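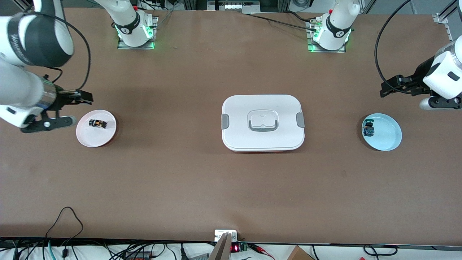

Search this site Search

How to record two-arm demonstrations you can train on

Posted by Kamrul Dewan, 22 March 2018

166 shares 4 comments

So you have two arms, a table, and a learning system that wants examples. Lots of them! I've spent most of the winter gathering demonstrations for a packing task (small things start out on two plates, and they have to end up inside a lidded food box with the lid back on), and I've made enough of a mess along the way that I can now write down what works for me. The task is the one we use at Davholm for nearly everything new, so I'll stick with it all the way through.

I'm going to assume your arms already move, your grippers open and close, and you have some way of steering both of them by hand. I steer from a pair of handheld controllers. If you use leader arms or a space mouse, most of what follows should still carry over, though the part about pacing will feel different.

Step 1: Write the task down in one paragraph

Do this before you switch anything on. Mine reads: "Open both clips. Lift the lid off and set it down behind the box. Right arm picks the object from the pink plate and puts it in the box. Left arm picks the object from the blue plate and puts it in the box. Lid back on, both clips closed, both arms home."

It sounds like overkill and I skipped it the first time. Then I found out that on some recordings I had set the lid down behind the box and on others in front of it, depending on how I felt, and a few times I took the left object first. A person watching would call all of those fine. The model I trained on them reached for the lid and then dithered between two spots until the time ran out. You can absolutely teach two ways of doing a thing, but decide that on purpose and label it.

Print the paragraph and tape it up where you can see it while you drive.

Step 2: Lay out the table

Put the box in the middle, where both grippers can reach the clips on the short sides without either arm stretching. One plate goes to each side. I like plates in two different colors because I can say "pink" and "blue" in my notes and never mix up whose left I'm talking about. (The robot's right arm is on my left when I look at the camera feed. I got this wrong in the notes for an entire afternoon.)

Keep each plate well inside the reach of its own arm. Check by hand that you can bring the open fingers down on every part of the plate, including the far rim, and that the gripper cable doesn't pull tight when you do. If the cable goes tight, give it a bigger loop now. A cable that tugs on the wrist late in a run will put a little wobble into your data and you'll be chasing it for days.

Leave the middle strip between the plates and the box clear. Wiring along the front edge of the table doesn't bother me as long as it stays put between runs and neither gripper can snag it.

Step 3: Pick your objects

Start with small, light things that differ in shape. You want at least one that stands up and one that lies flat, as the gripper has to come at them differently. Bright patches help you see which way an object is turned when you watch the video later.

Try every object by hand-steering ten grasps in a row before you let it into the set. If you drop it more than a couple of times, either change the fingers or retire the object. I had a lovely round one that shot out of the fingers across the table nearly every time, and I kept it in for far too long because I liked it.

Step 4: Vary the starts, but with a plan

This is where I see people go wrong most (me included). If you put the object back "somewhere on the plate" after every run, you'll put it in the same three places. Your hand has habits.

What I do now is draw a clock face on a scrap of paper, with the center as an extra spot, and work my way around it. The object goes at one o'clock, then at seven, then in the middle, and so on, with a different tilt each time. One plate follows one order and the other plate follows another, so the two don't march in step. Near the rim counts too! Those are awkward grasps because the finger can catch the edge of the plate, and if they're missing from your recordings the robot will have no idea what to do there.

Then nudge the box. A finger's width left, a finger's width back, turned a few degrees. I change the box every fifth run and the objects every run. The handle on the lid folds down, and I make sure it's down at the start of every recording, always, as I don't want to teach that variation yet.

Step 5: Record

Home both arms, open both grippers, start the recording, wait one second, go. At the end, home both arms again, wait one second, stop. Those quiet seconds make trimming so much easier.

Drive at a steady pace and don't show off. My early runs were fast in the easy bits and slow near the object, with lots of tiny back-and-forth corrections just before the grasp. All of that gets learned, hesitations and all. Come down from straight above, pause for a beat, close, pause, lift. If you miss, back off to a clear height and come down again. I keep those recordings and tag them "recovery" – they're useful, provided the recovery itself is clean.

While one arm works, park the other one somewhere sensible and the same place each time. With its fingers open over its own plate is good. Don't let it drift because your other hand got tired.

Take a break when you start getting sloppy. For me that's after forty minutes or so. I once recorded through a whole evening at the Zetulbridge workshop and threw out nearly all of it the next morning.

Step 6: Tag every run right away

I use Farkent for logging, but a spreadsheet will do. For each run I write:

- success, recovery, or fail
- clock position on pink, clock position on blue
- box moved, yes or no
- anything odd, in plain words

The last field is the one you'll thank yourself for. "Left clip popped open again at the end" meant nothing to me when I wrote it, and two weeks later it explained a whole batch of strange results.

Do it before you reset the table. If you reset first you'll have forgotten which hour you were on.

Step 7: Watch your own recordings

At the end of each session, play back every tenth run at double speed. You're looking for frozen video, a gripper signal that lags behind the picture, a lid that's down but not seated, and your own hand wandering into view before the recording has stopped. That last one is so easy to do! I lost 217 runs in December to a camera that had been bumped at some point, and I would have caught it in one sitting if I'd been checking.

If the camera does move, don't try to eyeball it back. I keep a still from the first session and lay the live view over it until the table edges line up.

How many do you need?

Everyone asks, and I can only tell you what we had. The full set for this task stands at 2,095 runs after cleaning, but I trained the first model that could do the plate-to-box part on far fewer, and it was good enough to show me which starts I was missing. So train early. Record a few sessions, train, watch it fail, then go and record more of whatever it fails at. For us that was the clips. The picking came along quickly and the clips took forever, and I ended up recording whole sessions of nothing but opening and closing them.

Pacheco, our other site, is recording the same task on a second table next, with the plates swapped over. I've sent them the paragraph from step 1 and my clock drawing. If you try this with a different box, tell me in the comments how you handled the lid, as I'm still not happy with where mine goes.

Share this 166

Comments (4)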